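Talk notes – small repair shops and how to price the work
Greltden evening session, Dwynwen introducing, 5 min for her bit then me

Start without slides. Say hello. Thank Dwynwen Lewis for the room and for chasing me since August.

Who's in tonight – hands up if you run a repair counter. Hands up if you've undercharged this week. Mine goes up too. Wait for the laugh, carry on even if there isn't one.

Opening story. First year at Panley, the shop not the town. Man comes in with his mother's carriage clock. I say fifteen quid because he looks sad. Took me most of two days. Do the sum out loud, slowly, let them wince. He'd have paid eighty. Told me so when he picked it up.

Point one – you're selling time. Parts are the easy bit, everybody can price a part. Write down when you start and when you stop. Paper is fine. I used the back of an old diary for years. Include the phone calls. Include finding the screw.

My figures from the first year I kept proper records: 2,752 jobs through the door. Pause here. Sounds like a lot, was a lot. Takings were all right, I was not all right. Tudur Rees did the books and went very quiet, then asked what I thought I was earning an hour. I guessed. He turned the page round. Less than the lad at the chip shop.

Don't do the chip shop joke twice, did it twice last time.

Point two – the looking fee. People hate this one. Charge for looking. Small, fixed, comes off the bill if they go ahead. Expect grumbling for a month. We lost a few customers and most of them were the ones who wanted a free opinion to take to their brother in law.

Script for the counter, read it out: "It's a fixed charge to open it up and tell you what's wrong. If you have it mended here it comes off the price." Then stop talking. Hard part is stopping talking. I always want to knock a bit off before theyve even answered.

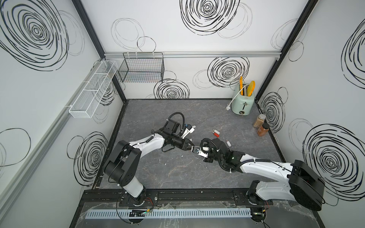
Point three – saying no. Keep a list by the till of things you don't do. Ours has 5 lines on it. Cheap travel alarms, anything that's been in a river, anything another shop has glued. Can't remember the other two, check before going on. The list does the arguing for you, customer reads it and it's a rule, and no hard feelings.

Also the Bravo job. Keep it short. Big batch, all the same fault, good money on paper, said yes in the car park. Should have done one first and timed it. Did none first. Three weeks of evenings. Wife still brings it up.

So – batch work, always do one. Then do a second, the first one lies to you.

Point four – quotes in writing. Even a text message. What's included, what isn't, how long we hold it before storage kicks in. Someone will ask about uncollected stuff, they always do. Answer: put the terms on the ticket, get advice on the wording, don't copy mine. Move on quick or it eats the whole session.

Isitz question will come up as well, the ticketing thing we use. I like it, it's a bit slow, no I don't get anything for saying so. Cards in a shoebox also work.

If time – target of 3,000 jobs the year after. Set it myself, stupid target. More jobs at the wrong price is just more tired. Scrapped it by spring and put the hourly rate up instead. Did fewer jobs, went home for tea.

If no time skip that and go straigth to the exercise.

Exercise: everyone writes down the last job they finished. Price, hours, honest hours. Divide. Don't make them share. Somebody will share anyway, let them. Give it long enough, I rushed it in Panley and half the room were still hunting for a pen.

Questions. Repeat each one for the back. Tudur has the roving mic.

Tea is at the side, cups back in the crate please. Handouts by the door, one each, I didn't print enough.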